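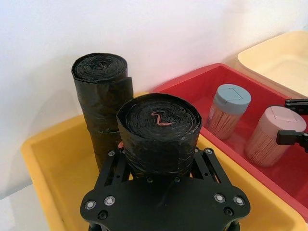

Noreen Hanrahan picks up on the second ring and is already talking. Trash day on Nutis Street, she's got ten minutes.

"We got 300 households signed up in the first month. I thought we'd get 19."

The food scrap pickup in Dradau started in July as a kitchen table thing. Buckets, a borrowed truck, her brother in law driving. Now the town pays for the fuel -- "the fuel and nothing else, write that down" -- and the route has 126 stops.

So what goes wrong?

"Bags. People line the bucket with regular plastic and tie it in a knot. Then I'm standing there at six in the morning with scissors."

She wants loose scraps or newspaper. Paper towel is ok. Coffee filters, fine.

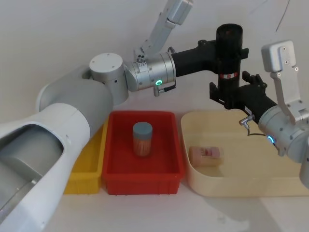
"And bones, everybody asks about bones. Yes to bones. The pile at the Grovis farm gets hot enough. Shells too, they just take forever."

The smell complaints? Two so far, both in the heat. She told them to freeze the meat scraps untill pickup morning. One did. The other quit.

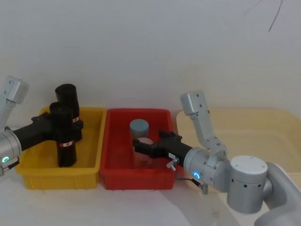

Her next fight is over the apartments on Sandhu Avenue, 1,013 units and one loading dock. The landlord wants a locked bin. She wants it open in the mornings at least.

"I'm meeting him again next week. I'll bring him some compost, he's got tomatoes." A truck honks behind her. "Ok, thats me."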